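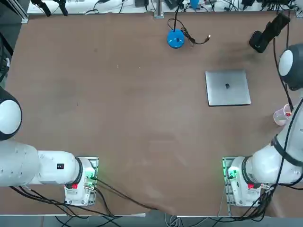 The two-arm bench, brown mat on, both base lights green.

To: bench-practice list
Subject: Re: [bench-practice] Draft 4 of the tabletop rules, comments please
October 2022

Hi all,

I love this draft! Reading it next to our own bench was the best part of my week, and I've now got a page of scribbles, so apologies in advance for the length.

The Flalumbridge group wrote:

> Draft 4 is up on the Nemel page. The main changes are in the
> cable section and the section on what may stay on the table
> between runs. We would like comments on three things:
>
> (a) Is "no loose cable inside the reach of either arm" workable
> for people who have sensors on the table?
>
> (b) Should cups and other open containers be listed by name, or
> is "unfixed objects" enough?
>
> (c) Do we keep the speed cap at 85 percent for unattended
> replay, or drop the number and leave it to each site?
>
> Trarkov have already said they'd prefer short rules with fewer
> numbers. Please reply on the list and not to us privately.

On (a), I'd say workable with one change. Look at the blue round base toward the far side of our table. Its cable goes up, but it also loops off to the right and ends in a small connector just lying on the mat. Under your wording that's a plain fail, and I think it should be! But the draft only talks about cables "in use", and a free end like that one could be read either way. Could we say "any cable, connected or not"? Four extra words and the argument goes away.

The cables at the bases are a different animal. Ours trail from both bases at the near edge and go down off the table, and I'd hate to see a rule that treats those the same as a sensor lead out in the work area. Appiah's old checklist had a separate line for "base cables, near edge" and I always liked it. It asked for two things: slack enough for the full swing of the joint, and nothing a foot can catch. Please steal it.

Also, mats. I couldn't find a word on mats anywhere in the draft! Ours has a soft wrinkle running toward the near edge, and it folds over a little between the bases. If your placement heights are taught off the table surface, a wrinkle matters. I'd suggest "mat flat across the work area, checked at the start of each session" and leave it at that. We log ours with the session number (we're past 2,000 now) and it takes no time.

On (b): list them by name. New people read "unfixed objects" and think of tools. They don't think of a clear plastic cup with small parts in it standing right by the arm. Put "cups, trays, plates" in brackets after the general phrase and everybody gets it on the first read.

On (c) I'm with keeping the number. I know Trarkov want it shorter, and I like short rules too, but 85 percent is something you can check from a settings screen. "A suitable speed" is something you can argue about for 6 emails. Sites that want to go lower still can.

One small thing on status lights. Section 4 says the light "must be visible to the operator". Visible from where? Ours sit low on the bases by the mounting plates. I'd add "from the normal standing position".

Back in May I'd have bet this would never get past a first draft, so huge thanks to whoever kept pushing it along. I'm happy to write up the mat paragraph properly if you want it, just say so on the list.

Cheers from the two-arm bench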